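Vetton Bin Picker — Shared Shop Build Guide

Section 4: Bin, clamps and first picks

Do this after the arm is bolted down and homed. If homing still throws a fault go back to section 3, don't push on.

1. Set the bin on the table, long side facing you. Any deep metal bin is fine. Ours is scuffed to hell and the Curden gripper doesn't care.

2. Clamp both side rims. Spring clamps ok for testing. Tug the bin hard, it shouldn't walk.

3. Mark the table with blue tape so the bin goes back in the same spot after cleaning. Bumped it? Redo step 5.

4. Route the cables. Along the arm, slack at the last joint, tie off up top. Gripper wires seperate from the thick bundle.

CAUTION: Pendant within reach before the arm gets power. Know where the stop button is. Hands out of the bin — always, even at low speed.

5. Teach the four floor corners in the Ralport panel. Jog slow. Stop 50 mm above the floor, then step down by hand.

6. Fill the bin. Mixed junk works best: long tools, brushes, something in shiny wrap, small toys. Leave some bare floor between things for the first runs.

7. Set grip force to 11. Higher and it crushes the soft stuff, lower and it drops tools.

8. Run test file 13, single step mode. Watch wires at every stop.

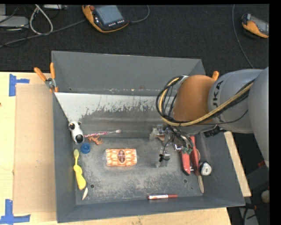 Fig. 4-1. Gripper down in the right half of the bin, mixed items on the floor.

NOTE: Long handles near a side wall are the worst picks. Gripper body gets close to the wall before the fingers do. Set the wall margin wider on that side, save, run agian.

NOTE: Shiny wrappers fool the Fedoruk depth add-on. Turn the lamp away or raise the filter one notch.

9. Happy with single step? Switch to auto, speed low. Stay with it. Check the finger screws after around 3000 cycles, sooner if you hear clicking.

10. Power down, arm parked clear of the bin, pendant back on its hook. Write the margin values in the shop log. Next: section 5, drop zone.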